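Cladport's winter craft fair is back, and we've got 66 stalls!

January 28, 2023

I'm so pleased to say the fair returns to the Prandeo hall for 4 days this May, and yes, the tea counter is coming back too (I did ask).

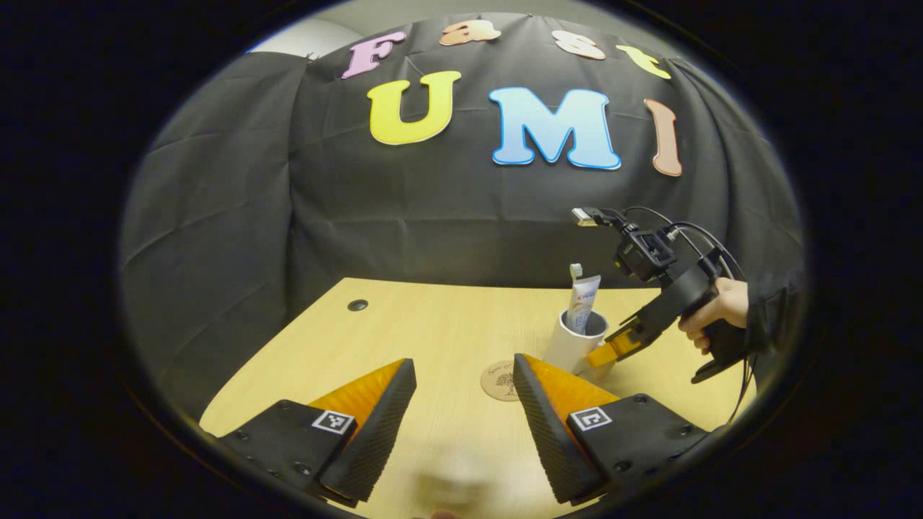

Radymyr Stelmakh wrote to ask whether we'd keep the evening opening, as plenty of people can't get away from work before five. We will! Doors stay open until eight each night.

We had 844 visitors last time, so I'd book early if you fancy a workshop. Lettering and bookbinding went first. Workshops have 100 places between them, and entry to the stalls is free. "Winter" stays in the name, by the way, May or no May.

Bookings and press passes: the Cemutora desk, Cladport.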